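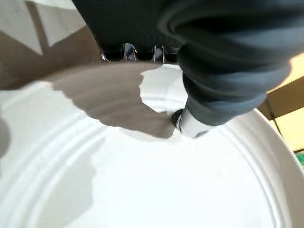
Looking after the hand on the Joltgate cell: your questions

I run the Joltgate sorting cell here at Lirnotton, and I get the same handful of questions every time a new shift starts. So I wrote my answers down!

How often do you clean the fingers?
Every morning before the first run, and again if we've been handling bottles (they leave a film on everything). I use a damp lint-free cloth on the tips, then a dry one. Please don't spray anything straight at the hand, it creeps into the seams.

Can I wipe the thumb sleeve the same way?
Yes, but go gently and follow the ribs. The thumb sleeve is the bellows kind, and grit loves to sit down in the folds, so I open each one up a little with a soft brush first. Do the white tip last, and go easy on the little round black piece set into it.
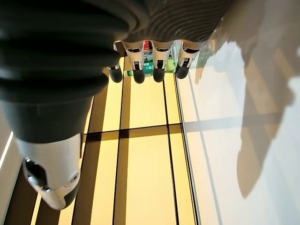 While you're down there, look at the black fingertip pads too. If one is shiny, nicked or starting to lift at the edge, swap it. Spares are in drawer 13, and a new pad needs 30 minutes to settle before you ask it to grip anything.

What does fault 423 mean?
On our cell it's a finger that didn't reach its home position. Nine times out of ten it's a bit of dirt in a joint! Power down, clean, home the hand again. If it comes back, leave the cell off and call me.

Do I need to recalibrate after changing a pad?
Always. It takes about 33 seconds, so there's really no excuse. The routine is under Service on the Brerudell panel.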